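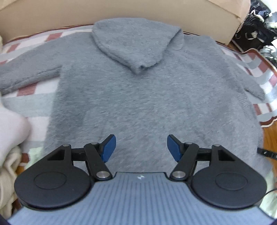
The rulebook for recording household work at Stosdale runs to 15 pages, and the woman who looks after it would like it to be shorter. She has had the job of keeping it in order for three years now, in the company's upstairs office in Narkton, where people learn to do chores with a hand-held gripper so that robots can later be trained on what the gripper saw. Laundry has the longest chapter. A fuzzy gray hooded garment spread out flat, hood folded down over the body, a sleeve going off to either side and the two blue-padded fingertips open wide above the fleece, is the sort of start that chapter is meant to produce, and she can talk for a good long while about why the fingers should be open at that moment and what goes wrong later when they aren't.

"People think a recording begins when you grab something," she told me, pouring tea into the only two clean mugs in the building. "It begins before that. You want the approach. A robot has to learn how to come in toward a piece of clothing, how wide to open up, which bit of cloth it's going for. If you start with the sleeve already pinched, you've thrown away the part that's hardest to learn."

So the first rule in the laundry chapter, and the one she reads aloud to every newcomer, is to come in with the fingers open and to let the cloth be seen between them. The second is to hold still for a breath before closing. She doesn't give that pause in seconds, and she was quite firm with me about it. An earlier edition did give a number, and everybody who followed it ended up counting under their breath and closing the gripper with a jerk when they got to the end.

I had expected somebody stern, I'll admit. Standards people often are. She is more like a good piano teacher, and she came to this from running the alterations counter in a dry cleaner's, where she learned to write instructions that a Saturday temp could follow with a line out the door. The company's rules were then a folder of emails. A customer, Troltuteck, had asked a simple question – what does Stosdale mean by "folded"? – and had received four answers from four people, all of them polite and all of them different.

"That was the start of it, really," she said. "They weren't cross. They just couldn't use it. Half the shirts were folded in thirds and half were folded in half, and one lovely man was rolling everything up like a sleeping bag. And every one of those is a perfectly fine way to put a shirt away! But you do have to write down which one you were doing."

What she wrote down became a working document called Mallet, after the wooden one that held the office door open that summer. Mallet says what has to be agreed before anybody picks up a gripper, what may be left to the person, and what makes a recording unusable. It's the middle part she's proudest of. A great many rulebooks in this line of work, she thinks, try to nail everything down, and the result is a robot that can fold one sweater on one table in one kind of light.

I asked what she leaves loose. The surface, to begin with. A bed, a table, a blanket on the floor are all allowed, plain or patterned, provided the garment can be told apart from whatever is under it. Fleece is her usual teaching cloth for this. Its edges are soft, it has a nap that goes darker or lighter depending on which way it's been brushed, and a newcomer who has only practiced on crisp cotton will often go for a shadow and miss the hem altogether. She likes them to find that out on the first morning, while there's someone beside them to laugh with.

The order of the folds is left loose as well, up to a point. You may take the left sleeve first or the right. You may deal with the hood at the beginning or leave it for the end. What you may not do is change your mind halfway and then go back, "because then it looks as if changing your mind is part of the job, and some poor machine is going to learn to dither."

Mistakes are another matter, and here she slowed down and put her mug aside. When she took over, any dropped sleeve or missed grasp meant the recording was thrown out and started again. She changed that in her first winter. If the gripper slips off and the person calmly reopens it and tries again, the recording stays, and it gets marked as having a recovery in it. Robots drop things too, after all, and they need to have seen somebody drop a thing and carry on.

"It took some persuading. People are ashamed of a slip. They'd hide it, they'd restart, and we'd never know. I had to put it in bold that a slip is welcome. And then of course I had to add another line saying please don't slip on purpose, as we got some very theatrical ones."

The strict part of Mallet is short. The free hand must stay out of the work unless the task is written for two hands. The gripper must be held so that both fingertips can be seen from start to finish, or as near as the cloth allows. Nothing showing a person's name or address may be in view, and faces are out altogether. If a child or a pet wanders in, you stop, and you don't try to save it. The last of these gets argued with more than any other, especially near the end of a long and rather good run, and she has never given way on it.

There are rules for the people as well, which I hadn't thought to ask about and which she brought up herself. Nobody records for longer than an hour without a break of 15 minutes, and the break is paid. A hand-held gripper isn't heavy when you pick it up, she says, and then by the middle of the afternoon your wrist has an opinion. She noticed it first in the recordings before anyone complained: the fingers coming in lower and lower and the closing getting sharper. The old guidance had treated tiredness as a quality problem, to be caught in checking. She moved it to the front page, next to the part about shoes and trailing cords, and wrote it as a matter of looking after people.

Checking is done by someone who didn't make the recording. Out of every batch of 200, a checker watches 10 from beginning to end at normal speed and skims the rest. Watching at normal speed is written in, underlined, and she knows quite well that it's tedious. Skimming will show you that the garment ended up folded. It won't show you that the person hesitated at the cuff each time, or that the left finger was pushing into the cloth before the right one arrived.

I wondered whether any of this could be done by software, and she was kinder about the question than she needed to be. Some of it is already. The file checks are automatic, and so is the check that a recording has a proper beginning and end. What she hasn't managed to hand over is judging whether the written instruction matches what was done. "Somebody writes 'fold the jacket,' and what they've got is a hoodie with no zipper. Now, is that a jacket? I'd say no. My sister would say yes. So Mallet has a word list, and the word list has a page on what to do when you can't tell. You use the bigger word. You say 'garment,' and you move on with your day."

That page, she told me, is the one other teams ask to borrow. It came out of a long disagreement in May over something with a hood that half the room called a robe and the other half a blanket with sleeves, and it's only a few lines long. If you can't tell, use the wider word. If two people disagree, use the wider word. Don't turn it over to look for a label once the recording is going.

We had run well past our time by then and the heating had gone off, so we moved to the practice room to finish, where she showed me how she'd like the next edition to go. She wants the laundry chapter cut by a third. She wants towels taken out of it and given a chapter of their own (towels are their own world, she says, and I believe her). And she'd like the line about open fingers to go on the wall in large letters, at the height where people's eyes fall as they bend over the work.

Before I left she had me try a sleeve. I closed too early, of course, and came up with nothing, and she told me to open up again and keep going.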